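Last updated: 4 Mar 2019

The app was called Droment and the clinic at Nokberg gave it to me instead of a person. The waiting list for a person was 30 weeks. Droment was ready by the time I found my car keys.

"How did you sleep?" it asked every morning.

Badly, I typed. It gave me a green leaf for replying. By the end of January I had about 200 leaves and was still sleeping badly, on the couch mostly, with the hall light on.

My sister thought it was marvellous. She'd read that the company behind it, Tritiron, had tested it on 12 people and most of them felt calmer. I asked her what had become of the others. She said I was being difficult, and I probably was.
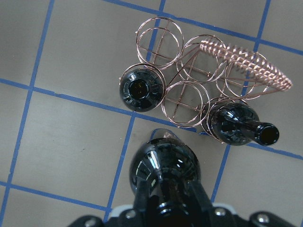 The trouble started when I told it about the ferry. I hadn't meant to. It was three in the morning and the little box was there, so I wrote the whole thing down, the noise and the cold and whose hand I'd let go of. It took me an hour.

"Great work!" said Droment. "Would you like to try a breathing exercise?"

I put the phone in the bread bin and went out. The bakery on Jaidee Street had its lights on, though the door was locked. A woman in an apron looked at me through the glass for a while — I must have been a sight — and let me in. She didn't ask how I'd slept. She gave me a stool near the ovens and went back to her dough.

"There was a ferry," I said.

She turned the radio down.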